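I'd been trying to get Gwawr Rowlands to sit down with me since May, and when she finally said yes it was on the condition that I came to her, brought cake, and didn't mind talking over the noise of the dryer. Fine by me! I turned up at ten in the morning with a lemon drizzle and we talked until well past lunch.

If you don't know Gwawr, she runs the Welsh learners' evening at the back of the Lallel café, and she has done it for long enough that half the town has been through her hands. I went for one winter myself (I can order a pint and complain about the rain, which covers most of it). What I wanted to know was how a person ends up teaching a language to grown-ups who have already done a full day's work.

"By accident," she said, cutting the cake into much bigger slices than I'd have dared. "I was only meant to be making the tea. Elin Jenkins was the teacher then, and she lost her voice one night, completely gone, and she pushed the book across the table at me and pointed. So I did page six. I was terrible. I read them the answers by mistake."

She went back the next week though, and the week after that. Elin moved up the coast in the end and left her a box of worksheets, most of which Gwawr has since thrown out. She has strong feelings about worksheets.

"You can fill in a hundred of those and still go red in the face when the woman in the bakery says bore da to you. I'd sooner they went in the bakery."

So that's what they do. The first half of the evening is in the café with everyone round the big table, and for the second half she sends them off in pairs to ask somebody something. It might be the price of leeks, or where the bus goes. I remember being sent to ask a man at the next table whether he had a dog, and he had a great deal to say about his dog, and I understood the word for dog and nodded for what felt like an hour.

I asked whether people mind being thrown in like that.

"Some hate it! Rhydian Llewellyn hated it. He hid in the toilets the first time, he'll tell you himself. And now he does the talking for the whole rugby club when there's a visiting team from up north, and you can't get him to stop."

The north and south business comes up every term, she says. Learners get very worried about it. They've learned one word for milk from their nan and another from the book, and they want to know which one is right. Gwawr's answer is that they're both right and to drink the milk.

We got on to mutations, because you can't talk to anyone about Welsh for long before you do. (For those who haven't met them, the first letter of a word can change depending on what comes before it, so looking things up in a dictionary is a bit of an adventure.) I'd expected a teacher to be firm about it, but she waved her fork at me.

"Leave them. Leave them till they start to bother you. My own mother got them wrong when she was cross, and everybody knew what she meant, believe me."

Her mother comes into the conversation a lot. She was a chapel woman with a big voice and a drawer full of old hymn sheets, and Gwawr grew up thinking every family sang while they washed up. She still uses songs with the class when they're tired. Nia Rosser, who has been coming for three winters now, told me on the phone that she can't say the days of the week without humming. I tried it in the car on the way home and I have the same problem.

What about the people who give up? There must be plenty. Gwawr went a bit quiet at that and picked up the crumbs with her finger.

"They do drop off after Christmas. It's dark, they've missed one, then they've missed two and they feel they can't walk in. I wish they would. I don't keep a register and I don't tell anyone off. I had a man come back after six years and sit down in the same chair, and we just carried on."

She's tried the phone apps too, and she likes them more than I thought she would. Her granddaughter put one on her phone and she got a question wrong in her own first language, and was so annoyed that she played it for the rest of the evening. She tells her learners to use whatever gets them through the week, as long as they turn up and open their mouths as well.

The next lot of beginners start when the clocks go back, in the evening after the café shuts, and you don't need to bring anything. I've said I'll go. I've also said I'll bring another lemon drizzle, and I suspect that was the part she wrote down.

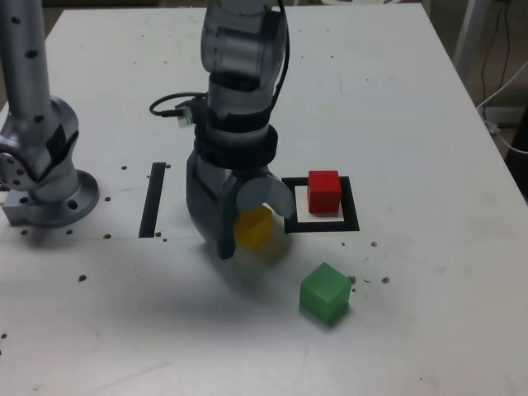 Robotic arm over a yellow cube on a white tabletop.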